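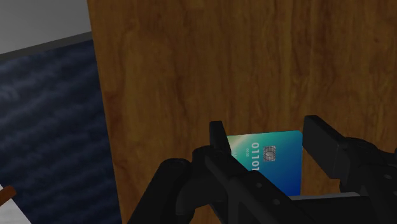 Render: H. Kasten

Treltham Boating Forum > Charter and hire > Deposit terms, day hire

tyra_dalen
Looking at a Grutura 21 for a day in January, skippered by us. Security deposit is 900, held on a card, with a fuel charge on top. The form says the deposit covers "hull, drive and consequential loss". Is that last part normal for inshore hire?

Henrik Kasten
Hull and drive, yes. Consequential loss usually means the operator's lost bookings while she is off the water. Ask for it to be capped at the deposit, in writing.

adapagano
Disagree that it is usual. I have hired from 7 yards and seen it once. Most waive it if you take their skipper.
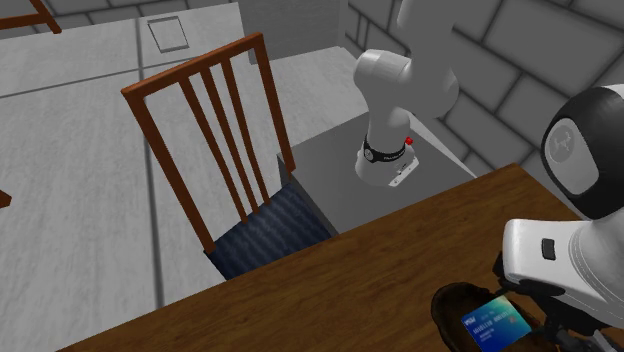
Heather Gilchrist: the skipper waiver only applies to handling damage. A fouled prop is still charged to the hirer under the Mets form, clause 20. Check which form you have been sent.

tyra_dalen
It is the Mets form. Clause 20 is there but the prop line has been struck through by hand — no initials.

Henrik Kasten
Then get it initialled before you pay.

adapagano
Or use Codus cover for the day and stop worrying about the clause. It pays the excess.

Heather Gilchrist
It pays the excess on hull damage. It won't touch lost bookings, so the original question stands.

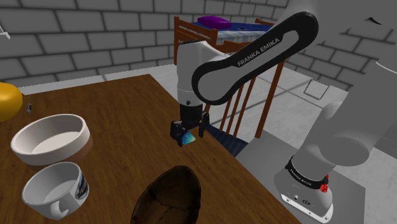 Arm and table, simulated room

tyra_dalen
Have asked the yard for a cap and initials. Fuel is full to full, measured at the pontoon at 4 pm.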